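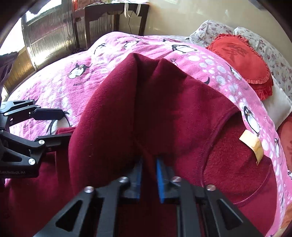

Maroon fleece on a pink penguin blanket.

THE READING PILE
July 14, 2026

Every few years a publisher decides that some overlooked piece of the past has been unfairly overlooked, and that 400 pages will fix it. Dritero's candidate for this season is the Savchuk Canal, a ditch that ran from the river landing at Clolivau to the mill town of Grellby and was, for most of its working life, losing money. The book is called "The Water That Made Us." I have now read all of it and I'm still not sure who "us" is.

The argument goes like this. Before the canal, the valley was a string of farms that barely spoke to each other. After it, there was a region, with a newspaper, a bank and a habit of voting together. The author credits the canal for the lot. The railroad, which got to Grellby 11 years later and hauled more freight in its first season than the canal had in its whole existence, gets a single grumpy chapter near the back.

I don't buy it, and I wanted to. The opening is very good. We get the surveyors arguing over which side of the ridge to cut, and a land agent who seems to have sold the same swamp to two different investors. The digging itself is told from the camps, through a set of 158 letters that were found in the Clolivau courthouse. These are wonderful. One laborer asks his sister for socks in every letter, and in the last one thanks her for a hat. Another keeps a running account of what he's owed by the company store, or what it says he owes, and you can watch him slowly understand the difference.

Trouble starts when the letters stop. They cover the digging and nothing after, and yet the book goes on for another 60 years on the strength of them. Farmers "must have felt" connected. Grellby's merchants "surely knew" their luck had changed. By the middle of the book I was marking these in pencil, and then the pencil needed sharpening and I gave up. A historian is allowed to guess, but the reader ought to be able to tell when it's happening.

The bank is a case in point. We're told it was founded to handle canal money. Fine, except that the founding papers, quoted in the book's own appendix, mention wool, timber and a loan for a church roof, and don't mention the canal at all. The author notes this and calls it "a telling silence." Maybe. A silence can be made to tell you nearly anything, and this one may just mean that wool paid better.

Then there's the 1850s flood, which broke the lower locks and which the book treats as a tragedy for the whole valley. The Grellby paper gave it a paragraph on an inside page, under a notice for a lost cow. I would have liked more on that. If the canal was the heart of the place, why did so few people seem upset when it broke? The question is there on page 326, asked in passing, and then we are off to a dinner for the shareholders.

None of this makes it a bad book. The maps are clear and the index works, two things I've stopped taking for granted. Anyone who likes camp life, shady land deals or the mechanics of a lock gate should borrow it and read the first half – the second is for people who already agree.

Dritero says a companion volume on the towpath taverns is due in December. That one I'd open with some hope. Taverns kept receipts.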